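Notes on Bringing an Older Server Back into Service

The present entry continues the record of small equipment projects kept on this blog since February. Its subject is a single server, formerly used by the accounting office at Ristodano and retired when that office moved its files to a hosted service. The chassis was offered to me at no charge, on the condition that it be collected promptly and that the drives remain behind. Both conditions were met.

The intended use is modest. Jeanine Hermans and I maintain a shared archive of scanned parish registers, at present spread across two desktop machines and a number of external drives. The archive requires one dependable computer that can remain on overnight, accept a nightly copy, and be repaired with parts that are easy to find. Speed is of little concern.

Preparation took the better part of an afternoon. The cover was removed, the dust was cleared with a hand blower, and the power supply was disconnected from the wall for the duration of the work. Cables were left attached to the supply and pushed clear of the board wherever their length permitted. Apart from one module left in its slot, the memory was kept aside in antistatic bags. It is my practice to seat the processor first, as the area near the socket is easier to reach before the memory modules are in place.

A processor of this type should be held by its edges and lowered straight down, with the load plate fully open and the lever out of the way. The notches on the processor must agree with those of the socket. No pressure is applied at any point. If the part does not lie flat under its own weight, it should be lifted out and the alignment checked again.
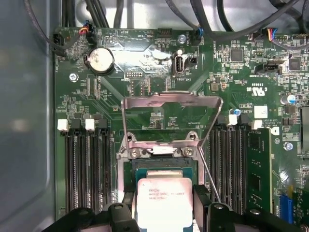
The contacts in the socket deserve particular respect. They are fine, closely spaced, and easily bent, and a bent contact may present itself weeks later as a memory fault that no amount of swapping modules will cure. I inspected the socket under a desk lamp and a magnifier before proceeding. Loan Vương, who has repaired more of these boards than I am likely to own, advised a second inspection from the opposite side, with the lamp held low. I have adopted that advice as a regular step.

Closing the load plate calls for more force than many owners expect. The plate is lowered first, and the lever is then brought down and secured under its catch. Some resistance toward the end of the travel is normal - a grinding sensation is not, and should be taken as an instruction to stop.
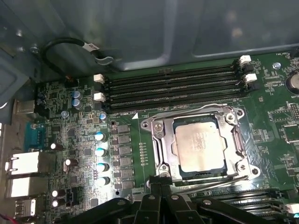
Before the cooler is fitted, the heat spreader should be wiped with isopropyl alcohol and a lint-free cloth. Old compound tends to remain at the margins, and smudges left by handling ought to be removed at the same time. I use a small amount of fresh paste at the center and allow the cooler to spread it. The cooler screws are tightened in turns, working across the diagonal, until each one stops.

The rest of the memory will follow. The board offers more slots than the archive has need of, and I propose to begin with 2 modules placed according to the manual. Further modules may be added if the indexing software proves more demanding than Jeanine expects. She has prepared a test set of 380 register pages for the first trial, most of them in the difficult brown ink that defeated our previous scanner settings.

There remains the question of location. The hall closet is cool but poorly ventilated, and the study is well ventilated but also the room in which I attempt to work. Server fans are seldom discreet. For the present, the preference is for the closet, with the door left ajar and a thermometer on the shelf.

Readers who have kept a machine of this age in a domestic setting are invited to write with their experience, particularly in the matter of quieter replacement fans. Correspondence received before the next entry will be answered there.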